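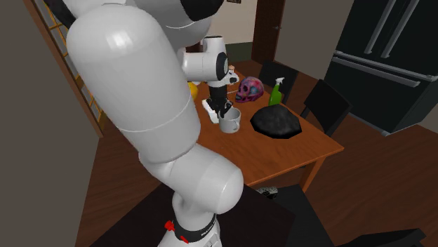
How often should a rented holiday flat have its smoke alarms tested? Once a week while guests are staying, and again at every changeover, with the result written down.

Property care > Checklists > Holiday lets

Changeover safety checklist with comments, Varkby flats
Checked by Mohsin Niazi, Oct 5, 2023
3 min read

Flat checked: Lodhi, first floor. Items are marked OK, Action or Not checked.

1. Smoke alarm, hall – OK
Sounded on the first press. Replace-by date is still legible on the rim.

2. Smoke alarm, top landing – Action
Sounded, but the cover is loose and turns in the hand. One of the fixing screws is too short. New screws on order.

3. Heat alarm, kitchen – OK
Wiped with a dry cloth. Grease was starting to build up on the vents.

4. Carbon monoxide alarm – OK
Moved back to the shelf near the boiler. The last guests had put it in a drawer.

5. Fire blanket – OK
Pull tabs hanging free. Please don't hang tea towels over it.

6. Front door lock – Action
Opens from inside without a key, as it should, but the thumb turn is stiff. Graphite first, then the locksmith if that makes no difference.

7. Escape route – OK
The pushchair space under the stairs is being used properly now. Nothing stored on the treads.

8. Sockets and leads – Action
Bedroom 2: scorch mark on the face of the double socket behind the bed. Switched off at the board and taped over. Not to be used until the electrician has signed it off. Job number 422.

9. Kettle and toaster – OK
Flexes sound, crumb tray emptied. The Edico kettle has a new lid catch.

10. Hot water – OK
51 degrees at the kitchen tap after running for a minute. Bath mixer valve tested separately and set lower. Shower head descaled.

11. Window restrictors – Action
Back bedroom restrictor has been unscrewed and left on the sill. Refitted, but the holes are worn – needs a longer screw or a new position.

12. Blind cords – OK
All cleats in place and cords wound up.

13. Stair carpet – OK
Rod on the third step pushed back in.

14. Gas hob – Not checked
Mikon engineer is booked for later in October. Last certificate is in the folder and still in date.

Let status: may be let with bedroom 2 closed. Items 2, 6 and 11 to be done before the next changeover. Copy of this sheet goes in the blue folder, and the old one comes out.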